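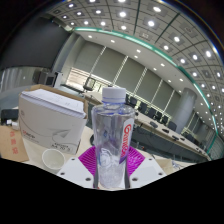
**Jaruwan Rojanasak**
*Test methods lead, Drevum*

Most grasp test procedures I review specify the gripper in detail and the object hardly at all. Finger geometry, pad material and mounting screws all get a drawing number. The object gets one word: "bottle."

A bottle is a poor unit of measure. A full one with the cap on resists squeezing. The same bottle half empty buckles at the ribs, and a lattice pad that conforms well to one may slip on the other. Two labs can run 800 trials each, report the same success rate, and have tested different things. I would require three entries on every record sheet: fill level, cap state and starting pose.

Pose matters most. Upright on a clear patch of table is the easy case. Lying across the edge of a box is a separate test and should be scored separately.
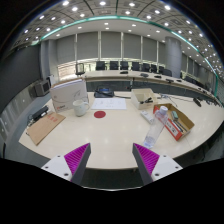

*Bottle on its side across an open box, with paper, a mug and a stapler on the same table.*

My colleague Tobias Achterberg objects that longer sheets get filled in badly. He has a point. Our September draft had 10 fields per trial, and operators copied the previous row. We cut it to three and the copying stopped.

The surroundings are harder to write down. I would not try to standardize clutter. One picture before each run, stored with the record, costs little and settles most later arguments. A procedure that permits clearing the table between trials should say so on its first page, and any result obtained that way should carry the same note.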